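Will a robot ever pick up my living room?

Monday, February 15, 2021

My sister called on Saturday while I was on my hands and knees fishing a sock out from under the radiator, and she asked what I wanted for my birthday, and I said a robot. She laughed and I didn't. I've been reading about these things for months now (blame the winter) and I've reached the stage where I bore people with it at dinner, so you lot get it instead.

Let me start with what I already own. I have one robot vacuum, a Skikstead, bought used in October from a guy two streets over. I love it! It goes out, it bumps around, it comes home, it sulks under the coat rack. It does the floor fine as long as there is only floor there. Before it can start, I have to walk through every room and pick up the chargers, the slippers, the bath mat with the fringe it likes to eat, the dog's rope, and whatever got dropped on the way to bed. That takes me longer than vacuuming used to. My husband pointed this out in the first week and I haven't forgiven him.

So the floor is covered, more or less. It's all the stuff ON the floor I want help with, and that job is a whole different animal.

Laundry, or why a sheet of metal is easy

I used to work the front desk at a place called Tornent that made brackets and hinges, and they had two robot arms out on the shop floor behind a yellow fence. You could see them through the window by the coffee machine. They picked up a flat blank, swung around, put it in the press, took it out, and swung back, all day long. I stood there with my mug plenty of mornings and thought, well, if it can do that, it can surely hang up a shirt.

Sorin Pîrvu, who ran that line and put up with a lot of questions from me, set me straight. A blank is the same blank every time. It sits in the same spot, facing the same way, and if it's off by the width of a fingernail somebody gets called over. The arm doesn't know it's holding metal. It goes where it was told and closes. Move the stack a hand's width to the left and it will very carefully pick up nothing and put nothing in the press, and it'll keep going until a sensor complains.

Now think about a T-shirt. Drop it ten times and you get ten different lumps. The sleeve is inside out, or it's under the rest, or it's tangled up with a pillowcase. You and I grab it anywhere, give it a shake, and our hands find the shoulders while we're talking about something else. I tried doing it with my eyes shut and kitchen tongs, one in each hand, and I'd encourage you to try it too, because I have never felt so stupid. It took me most of a song to get one shirt flat, and then it was flat and backward.

I emailed Sorin about this last week (he's retired, he answers email at five in the morning) and he wrote back that cloth was the one thing his old crew never even tried to automate. They had shop rags all over the place. A person threw the rags in the bin. For as long as he was there, a person threw the rags in the bin.

What the demo videos leave me wondering

I've watched a lot of them. My favorites are from a little outfit called Mikance, who put up long boring ones with no music, bless them. Their machine, which they call Toma, has two arms and a pair of grippers and it tidies. It goes up to a thing, thinks about it for so long that I've gone and made tea, and then it pinches. Sometimes it gets the thing. Sometimes it gets a corner of the thing and the rest slides out. Sometimes it gets the rug.

I find that much easier to believe than the shiny clips where a robot folds a towel in one go and the video ends. How many towels did you film? Was it the same towel? Who put it there so nicely? I always want to see the next five minutes.

Then there's the price. The cheapest pair of arms I've seen listed, arms only, no body and no wheels, was 1184 dollars, and the comments underneath were full of people explaining what else I'd need to buy. I told my husband we could spend up to 2000 and he asked if we could get the gutters done first. We're getting the gutters done.

The job I actually want done

It's very small. There's a chair in every house where soft things go. Blanket, hoodie, cushion, the scarf you took off while you were on the phone. Half of it is on the seat and half is heading for the floor, and it needs picking up before the vacuum can come through. I don't even want it folded. I'd settle for up off the tiles and into a heap.

Look at all a machine has to sort out for one pink bit of fabric on a brown chair. Where does it stop and the chair begin, when both of them are soft? Which part is hanging down? If it pulls, does the chair come too? And it has to work that out with table legs and chair legs and cardboard boxes sitting around the same room, and a big shiny blob of light on the floor that I would probably step around myself if I hadn't had my coffee.

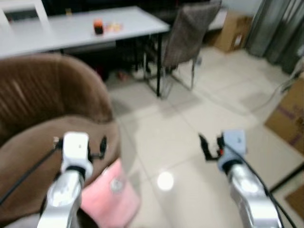

My very unscientific chore list

Putting things in a dishwasher: getting there, I think, if your plates are all the same. Mine came from four different weddings.

Wiping a table: yes, if somebody clears it first. I am sensing a theme with these machines.

Picking up toys: blocks, yes. The doll with the long hair, I'm going to say no.

Making a bed: no. I can barely do the fitted sheet with another adult helping, and we've been married a while.

Cleaning the bathroom: please, somebody, put all the money here. I don't care about folding. I'd take the slowest robot in the world if it did behind the toilet.

Picking up one soft thing from one chair: my guess is sooner than the rest, slowly, with a few goes at it. I gave it 6 years when I was feeling grumpy and 3 after a glass of wine, and I've written both numbers on the kitchen calendar so my sister can hold me to it.

She's getting me slippers, by the way. Which will live on the floor, where the Skikstead will find them. If any of you have a vacuum that goes around a slipper without trying to climb it, tell me the model in the comments, and whether it copes with fringe.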